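Equipment Planning Coordinator, Hand-Held Grippers and Spares
Limesau, Operations Group
Full time, on site. Posted March 1, 2026

Limesau is hiring a coordinator to plan, budget and purchase equipment for its manipulation work. The post covers hand-held grippers, fixtures, desk props and all wear parts. The current budget cycle closes at the end of June, and the coordinator will own the request for the next one.

Background

Until now, wear parts have been bought from general supplies whenever an operator asked for them. Pads, contact strips, screws and link arms are not tracked separately. The result is a parts budget that cannot be compared with hours of use, and two vendors, Disetti and Plullen, quoting on different units. Disetti prices by the complete finger. Plullen prices by the pad, with contact material listed as a separate line. The coordinator will put both on one basis before any new order is placed.

Duties

Keep the equipment register. It has 2097 entries, many of them duplicates, and has to be cleaned up before the first forecast.
Set replacement intervals for contact strips and pads from inspection records.
Write purchase specifications that a vendor can quote without a phone call.
Prepare the yearly budget request, with repair and replacement shown on separate lines.
Approve single orders up to $2000. Larger orders go to Katherine Marulanda for signature.
Review open orders every 2 weeks and report late deliveries.

Requirements

Experience in purchasing, maintenance planning or lab operations.
Able to read a mechanical drawing and a parts list.
Good working knowledge of spreadsheets. Our inventory system exports plain tables and does little else.
Clear written English. Most of the work is specifications, quote comparisons and short memos.
Experience with adhesives, tapes or rubber facings is useful but not required.

Practical exercise

Candidates invited to interview will complete a written exercise on wear and replacement. They will be asked what should be ordered, what can be kept in service, and which costs belong in the current year. Uneven wear between the two fingers of one gripper is a common case, and candidates should be ready to argue for replacing facings singly or in pairs. A torn facing on one pad and a scuffed strip on the other is typical of the condition to be assessed.
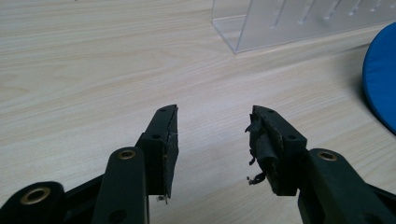

Brynjólfsdóttir asks that applicants also cover storage life in their answer, as bulk orders of adhesive-backed material look cheap on the quote and then expire on the shelf. Her view is that a smaller standing order should be priced next to every bulk offer. Either position is acceptable in the exercise if the figures support it.

How to apply

Send a resume and one page describing a purchase you planned from specification to delivery, including anything that went over budget. Remove confidential prices. Applications go to the Limesau operations office, marked Equipment Planning. Interviews take place on site, and the start date is open to discussion.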